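My first year at the front desk

In November it became one year that I work at the Warnura health center, and I promised myself to write something before I forget how the beginning felt. My English was worse then, so please imagine every conversation in this post a bit slower than I tell it.

I came to the job by accident. I was a patient first. My tooth was broken, I had no insurance, and my neighbor told me that in Warnura they let you pay according to your income. I sat in the waiting room for a long time and heard a woman trying to explain to the receptionist, in Greek, that her husband had already had this blood test. The receptionist was kind but she had no Greek. So I stood up and helped. When I was leaving, the receptionist gave me a paper with the telephone number of the office manager and said they were looking for a person.

The office manager then was Efthymia Alexiou. She has been at the center for 14 years and now she directs the whole patient services department, but she still comes down to the front desk when the line reaches the door. My interview with her lasted 11 minutes. She asked me what I would do if a patient shouted at me. I said I would wait until he finished. She wrote this down, and I worried all the way home that it was a wrong answer.

It was a good answer for the first month, I think. After that I learned that some people do not finish, and you have to begin looking for the appointment while they are still shouting.

Most of the work is paper. A new patient fills in seven pages, and the page about household income is the one where people stop writing. They look at the door. Many of them are paid in cash, or they work in three places, or they live with a cousin and don't know if the cousin is "household." I had the same problem with the same page when I came with my tooth, so I know what it is to hold the pen over that box. Now I go around the desk and sit next to the person, and we do this page together. Efthymia showed me this. She never said it was a rule, I just saw her do it. 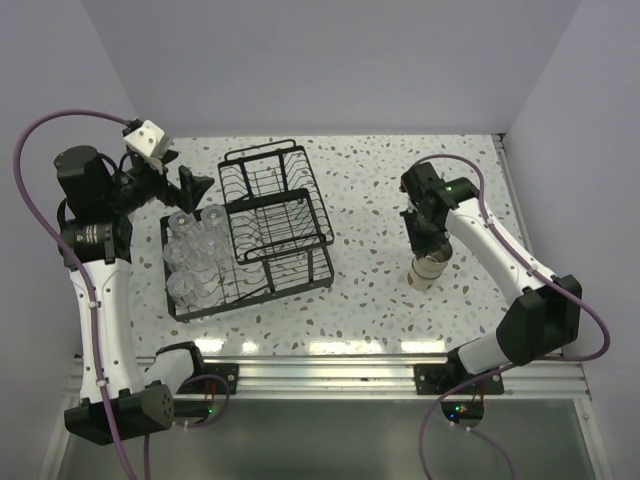
In spring we changed to a new appointment system, and this was the hardest part of my year. The old one was ugly but I knew it. On the first morning the new one showed every patient twice, and at lunch it showed no patients. We wrote the names by hand until evening. I stayed late with two nurses to put the names into the computer, and one of them fell asleep with her hand on the mouse. I learned the words "workaround" and "rollout" that week, and I still don't like them.

The other big thing was the Dresport clinic. Dresport is 40 minutes away by bus if you catch the right bus, and many of our patients live there, so the center opened a small second office with two exam rooms. I was sent to help for the opening. We had no chairs on the first day because the delivery went to Warnura. People stood, and an old man told everyone about the doctor who used to come to his village on a horse. I was sorry when the chairs arrived and it became quiet again.

At the yearly staff meeting they read out how many patients used the income scale, and the number was 2,729. I tried to think how many of those pages I did with somebody, and I can't say. I remember some people very well. One woman brought all her pay papers in a bread bag, in perfect order by date. One young man answered every question with "same as before," and it was his first visit.

My mother asks me on the phone if I am a nurse now. I tell her no, I am at the desk. She tells her friends I am a nurse. I have stopped correcting her, but I did begin to think about it. There is an evening course for medical assistants which starts after the holidays, and the center pays half if you stay two more years. I have the application at home on the refrigerator. I filled in everything except the page about income.

Efthymia says to bring it on my break and we will do it together. She has also offered to write the letter, and she wants to know what I would like her to say in it. I told her I need to think until next week.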